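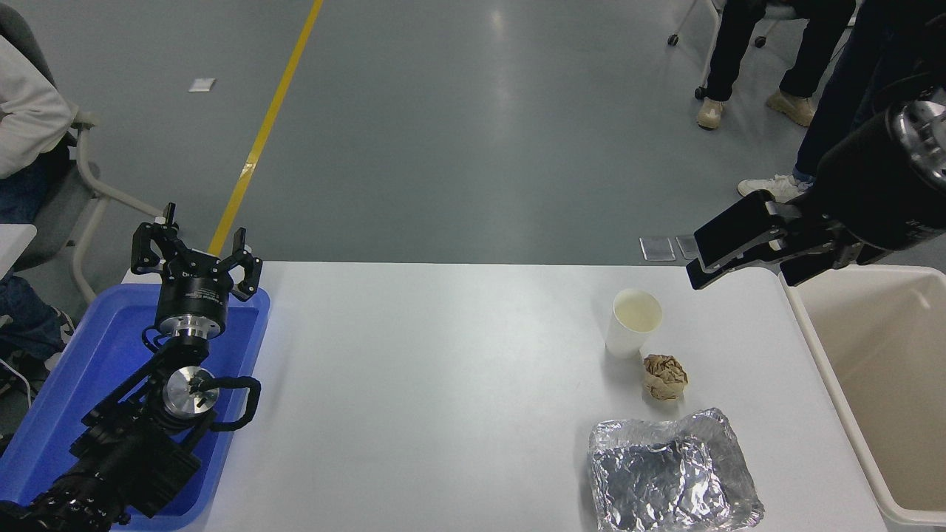 Paper cup, crumpled brown paper and a foil tray on a white table.

Search this site Enter keywords Go

Sławomir Żak
Friday, June 28, 2019

1/ Flullum has signed for 26 regional turboprops from Wodix. The order is firm, with 5 options on top. Notes on the parts the press release skips.

2/ Seating is one class at 30-inch pitch. Flullum's current turboprops are at 29. The extra inch costs a row, so the rear galley moves forward and loses one cart position.

3/ First delivery is next May. The first five airframes go to the Nallberg base and replace leased aircraft there. The leases run out in stages, so expect both types on the same routes for one summer.

4/ Mixed fleet means two sets of type ratings. Flullum is splitting the pilot group by base – no dual-rated crews. That keeps training simple and makes standby cover harder.

5/ Maintenance: line checks in-house, heavy checks contracted to Szulc. Szulc has one hangar bay with a door wide enough for this wing. A second bay is planned, no date given.

6/ Turnaround target is 36 minutes, door open to door closed. The old type is scheduled at 45. Most of the saving comes from single-point refueling and a lower baggage sill, so no belt loader.

7/ I have doubts about the 36 on a full flight. There is one passenger door in use and the hold is at the back. Bags and passengers finish at different times, and the schedule has to follow the slower one.

8/ Average sector in the Nallberg network is 125 nautical miles. At that length cruise speed hardly matters. Climb rate and taxi time do, and Wodix has published very little on climb at hot airfields.

9/ Correction to 2/: the cart position is lost from the rear galley only on the long-sector layout. The Nallberg aircraft keep it.

10/ Price not disclosed. List price is no guide for an order this size. I will add the option dates when the filing is out.

Print this page | E-mail this page

Contact | Copyright 2019 | Back to top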